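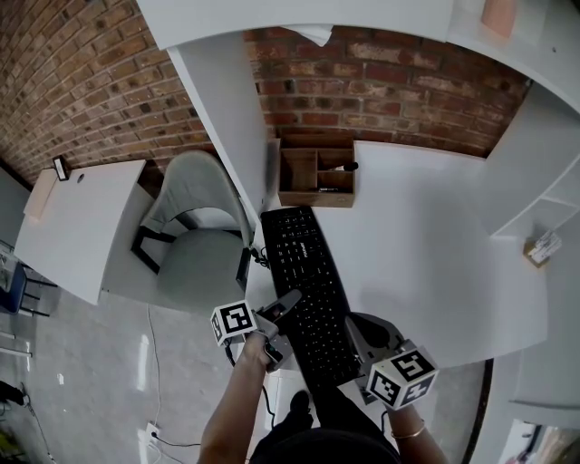

Ausgabe 308, Seite 8

"Ziehen Sie ruhig mal den Ärmel hoch, sonst bleiben Sie hängen", sagt Firdevs Yurt zu mir, und da habe ich noch nicht mal die Jacke ausgezogen. Tag der offenen Tür bei Bridano, kurz nach zehn, der Kaffee ist noch zu heiß zum Trinken. Ich wollte eigentlich nur zuhören und mitschreiben. Daraus wird nichts, bei Frau Yurt muss man anfassen.

Sie leitet hier die Vorführungen, vorher hat sie in Grimshaw Uhren repariert (ja, wirklich, elf Jahre lang!). Geübt wird an Schreibtischen, mit Sachen, die auf jedem Schreibtisch liegen. Man nimmt in jede Hand einen Greifer, drückt zu, und die Backen schließen sich. Die weißen Würfel mit den schwarzen Mustern verraten dem Rechner, wo sich die Hand gerade befindet. "Der Roboter soll später von der Bewegung lernen", sagt sie, "also machen wir sie ihm vor. Wir machen sie ihm sehr oft vor."

Wie oft denn? Da muss sie nicht nachschauen. "2462 Durchgänge seit Mai. Bei 2000 gab es Kuchen."

Ich frage, warum ausgerechnet eine Tastatur. Sie lacht. "Weil sie flach ist, lang und gemein. Einen Becher greift jeder. Eine Tastatur kippt Ihnen weg, wenn Sie zu weit außen anfassen, und wenn Sie zu fest drücken, schreiben Sie einen Roman." Mein eigener Versuch dauert dann auch peinlich lange. Ich komme mit der rechten Backe einfach nicht unter die Kante, links habe ich sie schon, dann rutscht alles wieder zurück. Murray Lockyer, der neben mir auf seine Runde wartet, ist extra aus Vilerwood angereist und gibt mir Tipps, die ich nicht gebrauchen kann. Er stellt sich danach leider viel besser an als ich.

Was ist das Schwierigste für Anfänger? "Langsam sein", sagt Frau Yurt sofort. "Die Leute wollen fertig werden. Ich will aber sehen, wie sie hinkommen. Der Weg zur Kante ist für uns genauso wichtig wie der Griff." Und die Handgelenke? "Die merken Sie morgen."
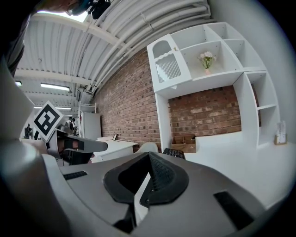 Jistville, im Mai

Nach der Pause reden wir über den Raum selbst. Mir gefallen die Backsteinwand und die gewölbte weiße Decke, und auf dem Regal stehen sogar Blumen in einer rosa Vase. "Es soll nach Arbeitszimmer aussehen", sagt sie. "Wenn wir immer nur vor einer leeren Platte üben, kommt die Maschine mit dem ersten Holzkästchen durcheinander, das im Weg steht."

Ob sie die Greifer auch mal mit nach Hause nimmt, will ich noch wissen. "Einmal, zum Tischdecken. Meine Familie fand es nicht lustig, ich schon." Bis so ein Roboter ihr den Schreibtisch aufräumt, rechnet sie übrigens noch mit ein paar Jahren - und ihren eigenen, sagt sie, lässt sie ihn sowieso nicht anrühren.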